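En defensa del cajón transparente (y en contra de casi todo lo demás)

Llevo toda la tarde pensando en cajas. Bueno, en cajas, en bandejas de plástico y en por qué en mi casa hay 13 envases vacíos esperando a que yo decida qué hacer con ellos. Los conté ayer después de cenar, en un ataque de orden de los que me dan en noviembre, cuando ya no apetece salir y de pronto una se fija en los armarios.

Yo era de cajas opacas, lo confieso. De las de tela, con su asa y su etiqueta escrita a mano. Quedaban preciosas en la estantería del pasillo y dentro era el caos más absoluto: cables, pilas, velas de cumpleaños, un mando de una tele que regalamos hace 9 años. Como no se veía, no existía. Mi amiga Marisa Ferri me lo dijo un día sin anestesia: «Tú no ordenas, tú escondes». Me sentó fatal, claro, y a la semana siguiente me compré el primer cajón transparente.

Y qué cambio, oye. El plástico transparente te obliga a mirar lo que guardas. Si metes porquería, ves porquería, cada mañana, camino del café. Hay quien dice que es feo, y se lo compro a medias: se ensucia muchísimo, se llena de manchas y de marcas de dedos, y con la luz de lado todo brilla y lo del fondo se ve como a través de una niebla. A mí esa niebla me gusta. Sé más o menos lo que hay y no necesito más.

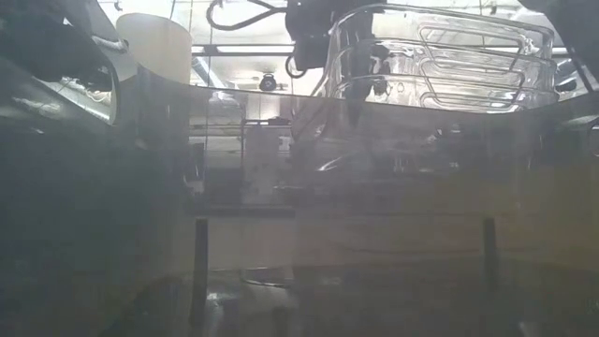

Lo de las bandejas moldeadas es otro asunto, y ahí sí que me pongo seria. Me refiero a esas piezas de plástico fino, con sus escalones y sus huecos de esquinas redondeadas, que vienen dentro de tantas cajas. ¡Son tan bonitas! Parecen maquetas de un estadio. Pesan menos que una carta y las guardas «por si acaso», porque seguro que en esos huequitos caben los botones, o las semillas, o los tornillos. Pues no caben. O caben, pero el primer día que mueves la bandeja sale todo volando.

Mi propuesta es sencilla: un cajón grande y transparente para los envases, solo uno, y cuando algo asoma por arriba, toca vaciar. Sin excepciones para las bandejas bonitas (esto me lo digo a mí misma). En mi casa lo hemos probado 5 semanas y hemos discutido bastante, sobre todo por los vasos de plástico, que mi marido considera eternos.

Ghizlane Ouazzani, mi vecina, sostiene que el problema está en comprar, y que yo con tanto cajón le pongo piso a la basura. Tiene su parte de razón. Pero mientras las cosas sigan llegando envueltas como llegan, yo prefiero tenerlas a la vista. Anoche vacié el cajón por segunda vez. Me quedé una bandeja, la de los escalones.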